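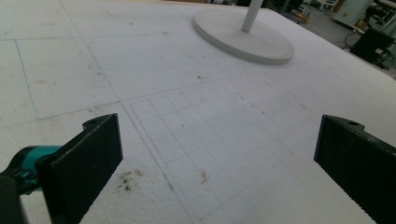
From: Dela Adjei
To: misteo-users
Date: Sep 15, 2026
Subject: Re: [misteo-users] Pose jumps over plain surfaces, hand-held gripper

Hi Anouk, hi all,

Anouk Bosman wrote:

> We've moved our hand-held recordings over to Misteo and mostly it's been
> lovely, but as soon as the gripper goes down close to something pale and
> flat the pose starts to wander, and then every so often it hops sideways
> and carries on as if nothing happened. No warning in the log. The replay
> looks fine until the hop and fine after it, only shifted.
>
> Is anyone else working over big white surfaces? I've tried raising the
> feature count and it made things slower and no better. I've also tried
> the fisheye model that comes with the Wikström calibration scripts, same
> result. I'm starting to wonder if it's the fingers, as they take up a
> good bit of the view on both sides.
>
> And a smaller question: does the finger width come out of the same
> clock as the pose, or do I have to line them up myself?
>
> Anouk

Oh, I know this one, and I'm sorry to say I know it very well! We've been working over a large sheet of white foam (the grainy polystyrene sort) and I had your exact hop for most of May before I got anywhere with it. I think you've got two separate problems that happen to look alike in the replay, so let me go through what I found and you can see which bits sound familiar.

First, the fingers. Yes, you're right to suspect them. Ours are dark and matte, one on each side, and they're far and away the strongest edges in view when the rest is white. The one on the right has a fine serrated edge on the inside, and the corner detector adores it. Row after row of lovely sharp corners, all of them perfectly still relative to the camera. So the tracker gets a crowd of points telling it "we haven't moved" and a thin handful of grains on the foam telling it we have, and the wander you describe is those two groups arguing. On my worst recording, which is 1,281 frames long, the still points had the majority in 70 of them, and the drift sat exactly on those frames when I laid one plot over the other.

The fix is a mask, but do please make it from the finger width and don't use a fixed one. I started with a fixed mask drawn for fingers open, and of course the moment they closed they walked straight out of it. What I do now is save a mask at fully open and another at fully closed, and blend the outline between them using the measured width. There's a hook for it in the front end (look for mask_provider, it's barely documented, and it gets called before detection, so you don't pay for features you then throw away). Grow the outline by a few pixels as well. The little rounded tabs at the tops of my fingers have a small hole in each, and the holes kept sneaking in as features until I made the mask more generous.

Second, the hop. That one isn't the fingers at all, I'm fairly sure, it's relocalisation. We've got pencil squares drawn on our foam, a whole grid of them, and I was ever so pleased with myself about that as I thought lines would give the tracker something to hold on to. They do! But one pencilled square is the spitting image of the next, so when tracking gets weak and it goes looking in the map, it finds a beautiful match one cell over and hops there with full confidence. Check the size of your hop. Mine was always a whole number of squares, give or take 3 millimetres, and once I'd noticed that I felt rather silly for having blamed the calibration. If your surface has any sort of repeating pattern (tiles, weave, perforated board) I'd bet on the same thing.

What helped me there:

Turn off relocalisation inside a run and let it fail loudly. The setting is reloc_policy, put it on "strict". You'll get gaps, but gaps you can see in the log, and I'd much prefer to throw away a stretch than train a policy on a shifted one.

Use the mess. I'd been filtering out small dark blobs as noise, and on white foam the specks and smears are the only things that don't repeat. I dropped the minimum blob size and suddenly the map had landmarks worth having. I've since stopped brushing the sheet down between runs.

Keep a bit of the far background in view on the approach. Beyond the edge of our foam it's just workshop clutter, cases and cables and so on, and it's brilliant for tracking because it's so untidy. I changed the approach in the planner so the gripper stays tilted for longer and only levels off near the bottom. One caution, though: if somebody shifts a case halfway through a session you'll want a fresh map.

A plain white stand on white foam, by the way, is nearly useless as a landmark. I had hopes for ours, with its round base, but the rim is so faint that what the detector picks up is mainly the shadow, and that's no good to anyone once the light changes.

On the clock: no, they're not the same, and this one bit me too. The pose gets stamped at exposure and the width gets stamped when the packet arrives. On my setup the width lags by over 110 milliseconds, which is plenty to make a grasp look as if it shuts after the hand has already started lifting. I measure it at the start of a session by opening and closing the fingers quickly a few times and lining the width signal up with the finger edges in the video. I've got a little script for that, called Fallero, which prints the offset and writes it into the session header. It's ugly but it does the job, and I'm happy to tidy it up and put it in the contrib folder if people would use it.

What I haven't solved is the bit right at the bottom of the reach, where the gap between the fingers is all foam and everything goes soft because we're too close to focus. I'm coasting on the inertial data there and hoping for the best. If anyone on the Allness side has tried weighting the two differently by height I'd love to see your numbers.

Anouk, could you send me one short recording with a hop in it, raw and unmasked, plus your config? I'll run it through mine tomorrow and tell you how big the jump is and which frames it lands on.

Cheers,
Dela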